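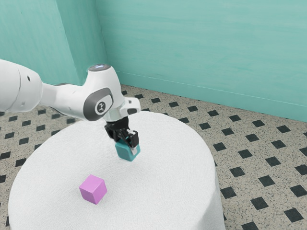

The paint store in Ditgate closes at six, and on a Wednesday in November there were still people at the counter at ten minutes to. Most of them were holding the same small paper card. The color on it was called Skallora, and it sits somewhere between green and blue, closer to green under the store lights and closer to blue once you get it out to the parking lot.

Wall colors in this part of town used to be easy to predict. Landlords painted everything off-white between tenants, and owners picked a beige. The store kept 13 shades of beige on the front rack and one row of everything else in the back. Last year the manager swapped them. Blue-greens now take up most of the front, and the beige is by the mop buckets.

People have wanted this color indoors before. Kitchens and bathrooms had it in tile, enamel and painted cabinets, and then for a long time it was the first thing a new owner tore out. Now the same owners' kids are asking for it back, mostly for small rooms.

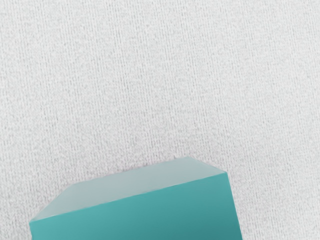
Anil Marar
Staff writer, Home and Street

I started asking about paint after repainting my own hallway, which took three tries. The first green dried darker than the card. The second looked fine in the morning and like hospital scrubs by dinner. I ended up with a paler mix cut to half strength, and I still go back and forth on the door frame.

The painters I talked to all said that the card is too small. A color that looks mild on two inches of paper gets a lot stronger over four walls, as the walls bounce it back at each other. One of them, who has been doing interiors for 20 years, tells customers to pick the color they like and then buy the one two steps lighter. Half of them ignore her. She charges the same for the second visit.

Light matters as much as the mix. North-facing rooms pull blue-greens toward gray. Warm bulbs push them yellow. At Nông, a noodle place on the east side, the owners painted the dining room in daylight and opened it at night, and the walls came out looking like pea soup. They changed 80 bulbs before they would consider changing the paint. The room looks good now, although the restroom, which kept the old bulbs, does not.

Pink is the other half of the story. At Wena, a fabric shop two doors down, the cushions that sell next to the blue-green ones are a hot pink that the owner had stopped ordering. Customers bring in a chip of wall paint, hold it against the bolts and walk out with pink. She has reordered it twice since spring and would like the mill to answer its phone. 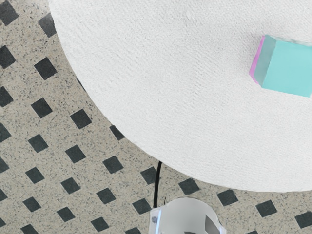
Before you buy a gallon

Get the sample pot. Paint a piece of poster board with two coats, let it dry overnight and move it around the room for a few days. Look at it next to the floor, too. Old tile and wood have more color in them than people remember, and a wall that fights the floor is hard to fix later.

Buy all the cans at once and check that the batch numbers match. If they don't, pour them together in a big bucket and stir.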